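Tabletop Arm Cell: Monthly Safety Checklist with Comments
Site: Kiltenix, Mendes bench
Completed: 2023-08-22
Result: pass, with two actions

Really pleased with how this cell is coming along. The June sheet had a full page of actions and this one has two, both small.

1. Stop buttons
Emergency stop on the bench front: OK
Emergency stop on the operator pendant: OK
Reset needs a separate, deliberate press: OK
Comment: Both buttons tested with the arm moving at teaching speed. The new yellow backing plate is a lovely improvement and can be found by feel.

2. Floor and reach
Floor tape complete and matching the arm's full reach: ACTION
Walkway clear: OK
No stools inside the tape: OK
Comment: Tape has lifted at the corner by the Zodow cabinet. Replace before the next shift. The reach drawing on the wall is up to date, thank you to whoever laminated it.

3. Speed and force
Teaching speed limit locked: OK
Force limit as written in the risk assessment: OK
Settings password changed after the last visitor day: OK
Comment: Please keep writing the old value next to the new one in the settings log. It made this section a pleasure to check.

4. Gripper and cables
Finger screws tight, witness marks lined up: OK
Finger pads free of cracks: OK
Cable slack at the wrist, no rubbing: ACTION
Wrist camera bracket firm: OK
Comment: The sleeve is starting to polish where it passes the second joint. Fit a Brellex clip and look again after 15 hours of running. The arm has 3000 hours on it now and the joints still sound beautifully quiet.

5. Work surface and objects
Only the objects for the current task on the table: OK
Objects free of chips and sharp edges: OK
Table fixed and level: OK
Lighting even across the working area: OK with comment

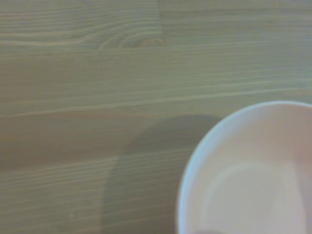 Clearing the table before a run is my favourite rule on this sheet, and it has made the biggest difference to how we work. Tools, tape, mugs and spare fasteners go back on the trolley before anyone touches the start button. With one bowl on bare wood there is very little for the arm to catch on. The lighting comment concerns the dark shadow beside the bowl, reaching nearly to its rim. Nothing unsafe in that, but include shadows like it in the vision checks, at both lamp settings.

6. People and paperwork
Operators signed off for this cell: OK
Risk assessment on the bench, current issue: OK
Second person within call during teaching: OK
Comment: All 4 operators could explain the restart steps without looking at the card. Brilliant to hear.

Actions to close within 8 days: floor tape (section 2), wrist cable clip (section 4). Initial the paper copy when done and leave it in the red folder.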